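# Can a machine do the laundry yet?

My sister asked me this in March while she was matching socks, and I gave her a bad answer. I said "sort of." She said that meant no. I've been reading and poking at the question since then, and this is a longer version of "sort of."

The washing part was settled a long time ago. You put clothes in a box, press a button and come back later. Same for drying. What's left over is everything on either side of the box: picking things up off the floor, turning sleeves right side out, folding, putting away. In our house that's most of the work.

I used to work at a packaging plant in Kasville, so my sense of automation comes from there. We had 8 lines when I left, and seven of them ran with one person watching. The eighth was the one that handled soft pouches. Every vendor who came through promised to fix it. Tasard put in a picker that did fine until the pouches arrived slightly underfilled, and then it grabbed air or pulled two at once. The rigid cartons next door went through without anyone looking at them. When I hear that a robot can "handle objects," I want to know if the object bends.

Clothes bend in every direction. A T-shirt in a heap doesn't look like a T-shirt. You find the collar by feel, or by shaking it out, and you do this without thinking. A program has to decide which bit of fabric to pull, and pulling the wrong bit gives you a different heap.

Jocelyn Lapointe, who ran maintenance at the plant and now does integration work for Haque, told me she'd put a shirt-folding cell in a commercial laundry tomorrow. Flat table, good light, one kind of shirt, somebody feeding it. She would not put one in a bedroom. Her reason was the bed. It's soft, it's pushed up against a wall, and there's always something else on it.

I watched a long demo from Prarnex last month. Their machine folded 75 towels and dropped a few of them. It was slow, but the folds were decent and it recovered from one of the drops by itself, which I hadn't seen before. Then they gave it a mixed basket and the video got a lot more cuts in it. Draw your own conclusions. I'd still call it progress – a few years ago the towels would have been the cut part.

A lot of the improvement seems to come from people doing the chore with the same kind of fingers the machine will have. You hold a gripper in each hand and fold the clothes yourself, and the recordings become the training material. I like this approach more than I expected to. It's close to how I learned the pouch line, standing next to someone and copying her hands. 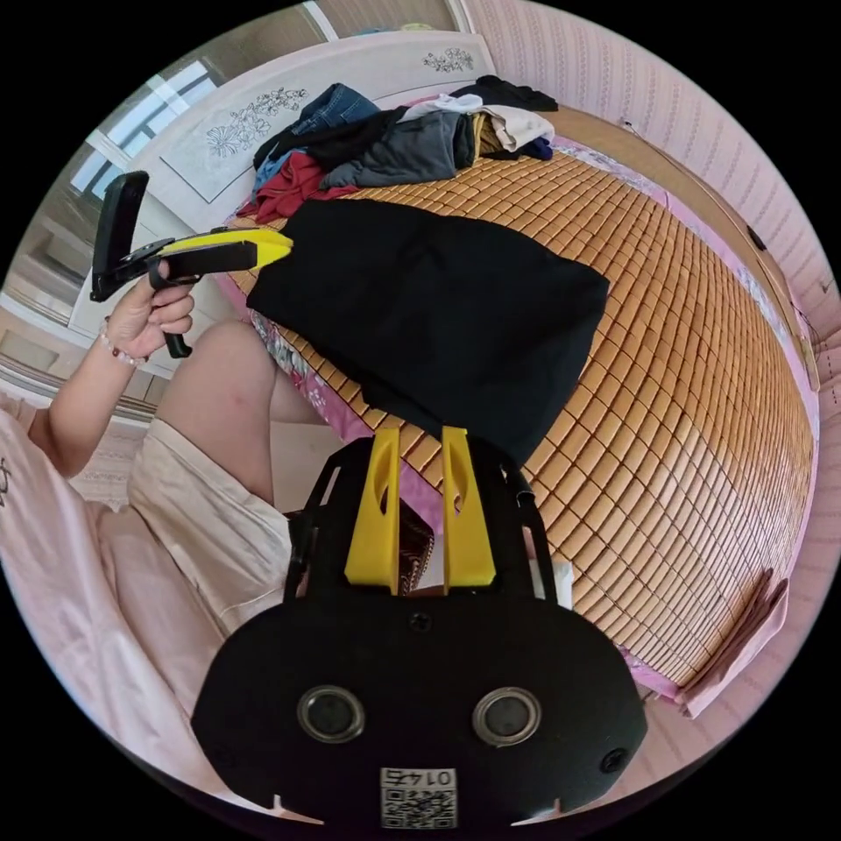 *Folding with two hand-held grippers. The pile is at the headboard end.*

Try folding something with a pair of kitchen tongs in each hand and you'll get the idea. I did it with a pillowcase. Pinching one layer and leaving the one under it was the hard bit, and I had to slide the edge along the table to get hold of it. A bed gives under you when you do that, so Jocelyn has a point.

Where I come down for now:

- Towels and washcloths on a flat table: yes, slowly.
- Shirts of one kind, in a shop: yes, with a person nearby.
- A heap of mixed clothes on a bed: no, or only with a lot of patience.
- Fitted sheets: I can't do these either.

As for money, my sister's limit is $469, the price of her last dryer. She says that for that much it should also put things in the drawers. I told her I'd check again next March.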